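The Second Life of the Plastic Cover

By the time I reached the back of the hall I had been told four times that the cover was the thing. Not the chair, not the scooter, not the vacuum cleaner. The cover. The piece of molded black plastic that hides the screws, takes the knocks and gets thrown out with everything else when the motor gives up.

Bremon, which runs the repair fair every December in a former bus depot, had put shells and housings at the center of this year's program. There were talks on scratches. There was a wall of hinges. There was a man selling a paste that promised to bring gray plastic back to black, and I bought a tube, and I will come to that.

The argument goes like this. Most household goods are retired while their insides still work, on account of a broken clip or a cracked housing. Make the outer parts easy to take off and cheap to replace, and people will keep the thing for years longer. I have heard versions of this argument since I started writing about household goods, usually from someone with a part to sell. It is a sensible argument. It also asks a great deal of the person at the kitchen table with a butter knife, trying to find out where the clip is.

Refilwe Shezi has repaired small appliances for 11 years and had a bench near the entrance, so I asked her first. She turned a housing over in her hands a few times before answering.

"People come in with the piece in a sandwich bag," she said. "They know exactly what broke. They've looked for it online. What they want from me is a part that was never sold separately."

I asked whether the new enthusiasm for covers would change that. She said she would believe it when the parts turned up in the post.

Talex, to its credit, had brought parts. Its stand had 20 different housings in open trays, each with a printed label giving the price and the number of screws. The cheapest was 2 dollars. I picked up one of the dearer ones and asked the young man on the stand how long it would stay in the catalog. He said the company was committed to availability. I asked for how many years, and he went to find a colleague, and the colleague had gone to lunch.

Goicoechea had gone the other way and done without screws. Everything on its stand snapped together, and the demonstrator got a housing off and back on in the time it took her to say her own name. I was invited to try. I got it off. Getting it back on took me long enough that a small line formed, and one corner still sat a little proud of the rest when I handed it over. She pressed it home with the heel of her hand and said it was a matter of practice, which may be true, though I wonder how much practice anyone gets on a thing that breaks once in six years.

There is also the question of size. A big curved panel is a different job from a small cap. It flexes, it wants to go on crooked, and the raised edge that makes it stiff is the same edge that catches on your sleeve. Small covers are easier to hold and far easier to lose. I have a drawer of them at home.
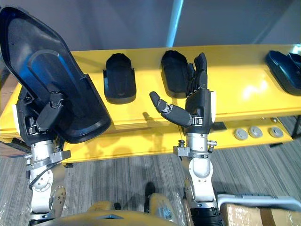

Gemma Fairclough
Contributing writer, home and household

Black plastic is an odd material to fall for. Set it on a bright yellow tabletop and it looks like something from a museum shop, all soft corners and reflections. Put the same piece on a workshop bench next to a coffee mug and it looks like what fell off the back of something. The fair was very good at yellow tabletops.

Tredden, which makes storage fittings and had the largest stand in the hall, gave out a booklet claiming its covers will survive 3000 removals. I tried to imagine the household that would test this. Once a week, with no vacations, it would take more than half a century. Nobody on the stand could tell me whether the little tabs on the inside had been put through the same test as the outside, and in my experience the tabs go first.

I don't want to be unfair. Two of the things I saw were plainly better than what I own, and both were dull: a housing with the part number molded on the outside, where you can read it, and a tray insert that keeps the screws in order while you work. Neither had a talk on the program.

As for the paste, I tried it on the lid of an old slow cooker. The lid was black for most of an afternoon. My thumbs stayed black a good deal longer.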